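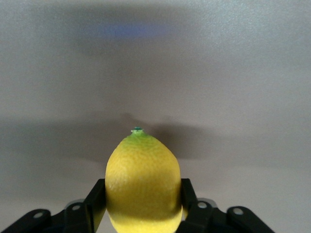
A lemon with a little green still left at the top. Look closely and you can see the dimples in the peel.

Home | Ask Us | Animals | Food | Space | Grown-Ups

Why Are Lemons So Sour?

by Rocío Henao

Bite a slice of lemon and your face does something. Your eyes squeeze shut, your lips bunch up, and one shoulder may try to climb into your ear. Your family will find this hilarious. Your baby cousin will be handed a slice next, so that everyone can laugh at her instead.

What is going on in there?

It's the acid

Lemon juice is full of something called citric acid. Plenty of fruits have some. Oranges do, and so do strawberries. A lemon has a lot of it and very little sugar to hide it behind.

Your tongue is covered in taste buds, and inside them are cells that notice acid. When lemon juice washes over them, they send a message to your brain. The message is "SOUR," and it is not sent politely.

Scientists measure acids with the pH scale. Plain water sits in the middle at 7. The lower the number, the stronger the acid. Lemon juice comes in at a little over 2, which puts it in the same neighborhood as the juice in your stomach. Try not to think about that while drinking lemonade.

Why would a fruit want to taste like that?

Many fruits are sweet so that animals will eat them and drop the seeds somewhere else. (Yes, in the way you are thinking.) Lemons seem to have missed the meeting.

The truth is that people had a hand in it. The lemon is a mix of two older fruits, the sour orange and the citron, and a citron looks like a lemon that slept badly. People liked the new sour fruit and kept planting it. So a lemon doesn't have to please a monkey. It has to please whoever is making the pie.

What's with the bumpy skin?

The outside of the peel is dotted with tiny pockets of oil. Bend a piece of peel near your nose and some of them will pop. That smell is the oil, and it isn't sour at all. Cooks grate off this yellow layer and call it zest. The white stuff underneath is called pith, and it's bitter. You may taste it once, for science.

Do green ones turn yellow?

Yes. Young lemons are green all over, from the same stuff that makes leaves green. As the fruit ripens, and especially when the nights get cool around November, the green fades and the yellow shows. In very warm places a lemon can be perfectly ripe and still greenish. It is not a lime. Please don't tell it that it is.

Try it: the baking soda volcano, small size

Put a spoonful of baking soda in a cup and stand the cup in the sink. Squeeze in half a lemon. The acid and the baking soda make carbon dioxide, the same gas that puts the bubbles in soda. It will fizz up, hiss for a bit, and then sit there looking like something you have to clean up. You do.

Wash your hands afterward, and if you have a paper cut, wash them before you remember you have a paper cut.

Filed under: Food Science, Ages 7 and Up, Things That Taste Weird

More from Ask Us
Why do onions make you cry?
What is a burp made of?
Can a spider get stuck in its own web?
Why does toast smell better than bread?
Is a tomato a fruit, and who started this argument?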